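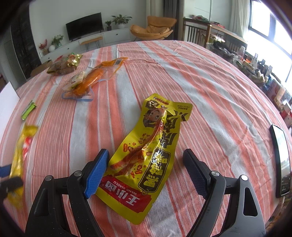 Jannik Meinecke keeps his samples on a rail by the window, sorted by length and then by color. The shortest is a cropped cardigan in mustard wool. The longest is a black coat that nearly touches the floor, and it is the one people ask about.

The coat is from Bernunska, the label he started with Han-gyeol Sun after both of them left jobs in knitwear. The singer Alia wore it in a tour rehearsal clip in July, over a gray T-shirt and track pants, and never said where it came from. Her fans worked it out from the buttons.

"We had 14 coats in stock," Meinecke says. "By the next morning we had 323 emails asking for one. I didn't know who she was. Han-gyeol had to play me a song."

The coat had reached her through Anderson Bittencourt, a stylist who buys most of what he uses and returns very little of it. He had picked it up from a shop called Van Dijk while looking for boots.

"I don't like borrowing," Bittencourt says. "If you borrow, there's a list of what you have to post and when. If I buy the coat, she can wear it to get groceries."

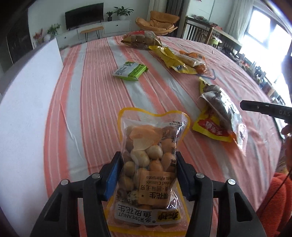

5 min read

That is how a lot of small labels get seen now. A dress on a red carpet is usually agreed on weeks ahead, with fittings and a credit line. A coat in a rehearsal clip comes with nothing, and the credit is left to fan accounts that match seams and zippers against online shops.

Kyrylo Pasichnyk runs one of those accounts. He posts the item, the label and the price, and adds a cheaper option when he can find one. His archive holds 3,042 outfits, most of them worn by singers and a few by their dancers. He got the Bernunska coat right on the second try – his first guess was a similar style from Kerier, with a wider lapel.

"The Kerier one has a back vent," he says. "She turned around at the end of the clip and there wasn't one. So I took the post down and started again."

Meinecke and Sun made a second run of the coat in the fall, cut by Jhun Dagdag, who also made the first. They kept the price the same. Sun wanted to add a navy version and Meinecke didn't, and the navy sample is on the rail too, between a shirt dress and a quilted vest.

The next collection has 5 coats in it. Bittencourt has already bought one, in brown, a size too large.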